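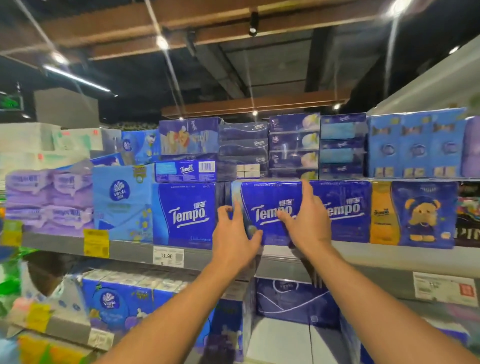

Our shelf-work rules at Jitness run to 14 items, and over half of them concern hands. Rule 2 says both hands on the pack before it moves. Robots trained on one-handed grabbing learn one-handed grabbing, and then Caroline Lyimo sends me an email.

Rule 5 is my favorite: squeeze soft packs like you'd hold someone else's sandwich. 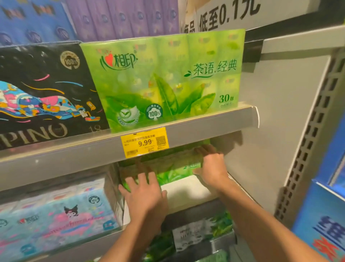 Photo: Analyn Maglaya

Rule 6 covers low shelves. Slide the pack out by its front and a top corner, and leave the price label alone. I wrote that one – Caroline took out the adjectives.

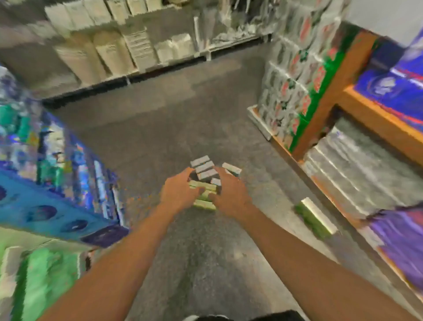
Rule 7: Boxes on the floor

Fingers over the top, slow down near your own shoes. I'm still arguing for a knee pad clause.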